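Notes and pictures for the **Justville folding set**, the shirt-folding part of our household cloth collection. If you came here for the towels or the socks, those have their own folders and their own (shorter!) cards.

Maintained by Jonas Wyss. Sorting, labels and most of the laundry by Arnout Geerts.
Card last revised 21 September 2019.

## What this is

Folding a T-shirt is one of those jobs most of us do half asleep on a Sunday evening, and it was a real pleasure to slow down and look at it properly. The set follows short-sleeved shirts on their way from a heap to a stack, with all the in-between shapes: hanging from a corner, bunched at the collar, half flat with a sleeve going its own way. We like the in-between shapes best, and you'll find we've kept plenty of them.

There are 953 takes, spread over 26 garments. A take runs from the moment a shirt is first touched until it is either put on the stack or given up on. Please don't skip the given-up ones, they're labeled `left` and they are every bit as useful as the tidy ones (Arnout would say more so, and he has watched nearly all 953).

## The clothes

Everything in the set is ordinary clothing that had been worn and washed before we got it. We wanted soft collars and seams that had twisted a little in the wash, the way they do at home. Dark shirts are over-represented, I'm afraid. We asked friends for their spare T-shirts and it seems our friends dress mostly in black.

Folder names go by the garment's main color, then a number:

- `dark_01` to `dark_12`: black, charcoal and very dark green
- `blue_01` to `blue_07`: blues, with and without prints
- `light_01` to `light_07`: white, cream, pale gray

Printed shirts carry the suffix `_p`, shirts with a small embroidered mark carry `_e`. A print makes it much easier to see which way up a shirt is lying, so if you're comparing results between garments, do keep the two kinds separate.

## Sample views

Two close views and two wide ones, all from one sitting with a dark shirt.
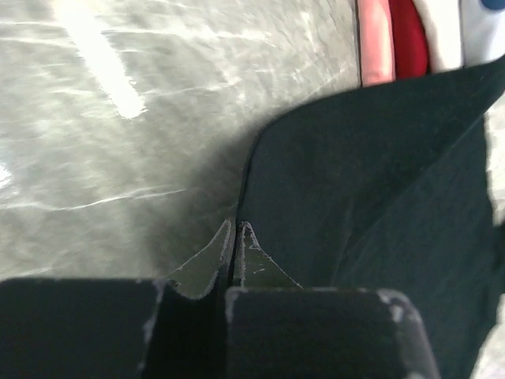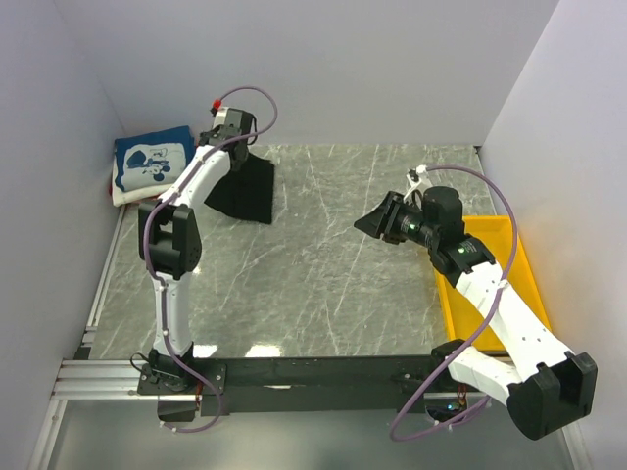
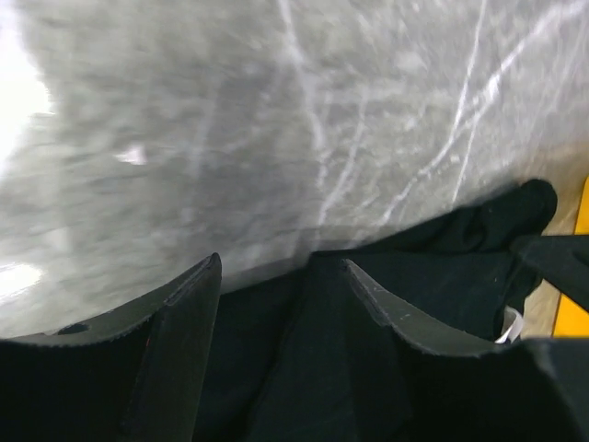
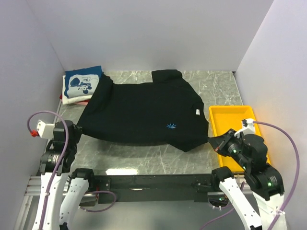 *Dark cloth on the marble-patterned surface. The second and fourth pictures also show the folded stack in the back corner, with the blue cartoon print on top, and the empty yellow tray at the right.*

## The table

We call the table the Detmont table, after the street the first one came from, and the name has stuck through two replacements. The top is gray and marble-patterned, with light walls on three sides. The gray has been kind to us with both dark and pale clothes, though it does catch the light when you get down close to it, and you'll meet some strong glare in the close views. We haven't corrected for it.

Close views can also be badly blurred. We thought for a long while about throwing those out and decided to leave them in, with `blur` set to 1 in the table of takes so you can drop them yourself in one line.

## What's in each take

| Field | Meaning |
|---|---|
| `garment` | folder name, as above |
| `start` | `heap`, `hung` or `flat` |
| `end` | `stacked`, `folded` or `left` |
| `fold` | `Clivari` or `Barreto`, see below |
| `blur` | 1 if any close view is blurred, otherwise 0 |
| `note` | free text, often empty, sometimes rambling |

`Clivari` and `Barreto` are only our house names for the two folds. The Clivari fold brings both sides in toward the middle and then the hem up to the collar. The Barreto fold goes in half lengthwise first, sleeves together, and then in thirds from the bottom. Neither is better. The Barreto is quicker and gives you a fatter stack, and the Clivari looks nicer in a drawer.

## Known problems

- Collars of dark shirts are hard to find when the cloth is bunched. `start` was labeled by eye, and a few of the `heap` takes could fairly be called `flat`.
- `dark_04` and `dark_09` are so alike that we mixed them up for most of February. Treat them as one garment.
- `light_06` shrank halfway through. The later takes are marked `shrunk` in `note`.
- Seven takes have no `end` value. We know which ones and will get to them.

## Using it

Take what you like for teaching or research, and do mention the Justville folding set by name. If you spot a wrong label, write to Arnout with the garment folder and the take number. He enjoys those letters more than he lets on, and fixes go in with the next revision of the card.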